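**Kondow Online to Go Down for Server Move, Compensation Planned for All Players**

NORNWOOD, July 4, 2018 – MacDonald Interactive will take its online building and racing game Kondow offline for 7 hours this month while it moves all player accounts to new servers. The work covers the console and PC versions of the game. Players will not be able to log in, join races, visit the track exchange or buy items in the in-game shop while the move is under way.

The exact start time will be posted on the Kondow login screen and on the company's support page 2 days ahead. Anyone still in a race when the servers close will be returned to the main menu, and unfinished races will not count toward season rankings.

The move follows a string of login problems that began with the release of the Boner Ridge update in the spring. The update added a new mountain region and opened track sharing to players on every system. Many players were held in long queues on the first weekend, and some reported that tracks they had saved to the exchange did not show up for other people. MacDonald Interactive raised the server limits twice after launch, but evening slowdowns have continued.

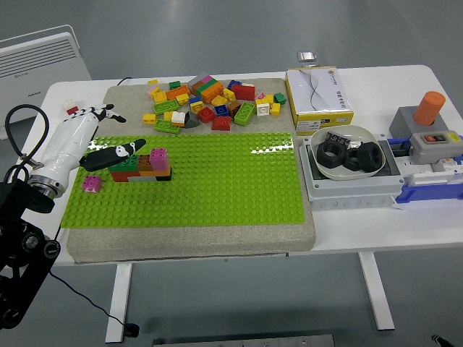

Single-player mode will stay open throughout. Players can keep building tracks offline, and anything saved to the console or PC during the outage will upload the next time they sign in. Players who have the same track saved on more than one system should open the version they want to keep first. The older copy will be moved to a backup folder and can be restored from the track menu.

Friends lists, garage contents and season points will carry over without any action from the player. Private clubs will carry over as well, but club invitations that have not been accepted before the outage will expire and must be sent again.

Every account that has signed in at least once since the Boner Ridge update will receive 100 track tokens and the Nornwood paint set. The items will appear in the in-game mailbox after service returns and must be claimed within 6 weeks. Season rankings will be extended by one day to make up for lost racing time.

A small patch is required before players can connect to the new servers. It also fixes a bug that caused ghost cars to fall through bridges in the Boner Ridge region, and a sound error in split-screen mode. Consoles set to update automatically will download the patch on their own.

**About MacDonald Interactive**

MacDonald Interactive is an independent game studio based in Nornwood. It develops and operates Kondow for consoles and PC.

**Press contact:** MacDonald Interactive Press Office, Nornwood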